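Notebook, bench room
November 21, 2022

Tabletop for the Kohlhase order, continued

Came in early to have another look at the top before the heaters got going and the room filled up with people wanting the sander. I had been fretting over it all evening, if I'm frank with this notebook, and I wanted a quiet quarter of an hour with a cup of coffee and the window light before deciding whether we take the finish back or leave it alone. The daylight on this side of the room is kind to pale wood in the morning, even and soft, and you can judge a surface in it much better than under the tubes.

Some background for whoever picks this up after me. The sheets came from Drulska in June and sat flat on the rack until we had a slot. The first one we opened was so plain I nearly sent it back. The second one had all the movement in it, long ovals and arches running one into the other, and that is the one we used. I still couldn't swear to the species from looking. The delivery slip only says "light, figured," and I have gone back and forth between maple and birch so often that I have stopped bringing it up at lunch. Somebody please ring Drulska and ask, and write the answer here in the margin.

The finish is the Terum clear, 2 coats, with a light rub between them. I let the first one sit for 18 hours, longer than the can asks for, but the room has been chilly and I don't trust a cool film. Room was at 68 when I put the second coat on. I worked along the grain as well as I could, though on a sheet like this the grain wanders off wherever it pleases and you end up following it a bit like walking a dog.

What I was hoping for was a low sheen, enough to make the tan lines stand out a little from the blond and no more. The Loltum sample board we tried first went far too glossy for my taste, and it pulled the color toward yellow, so I put it away under the bench with the other ones we argue over. I'm a good deal happier with this. The figure stays soft, the curves still roll across the wood, and the smooth surface gives back only a faint shine.

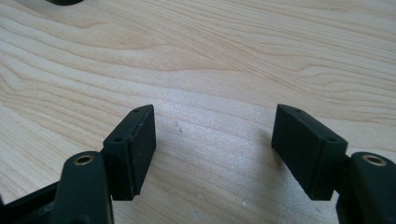 Still to do

Run a palm over the whole top once more with the lights off. My hands find things my eyes don't, and I would like a second pair of hands as well, preferably from someone who didn't do the finishing and isn't feeling tender about it.

Decide on the edge. Kohlhase asked for "soft but not round," and I've drawn it both ways on the back of the order sheet. My vote is for the smaller one, but I've been wrong about edges before (see the bench with the bullnose, still in the hallway).

Leave it 8 days before anything heavy goes on it, and please, no mugs until then, mine included.

Order another can of the Terum. There's enough left for the underside and maybe a touch-up, and I'd hate to run dry halfway across.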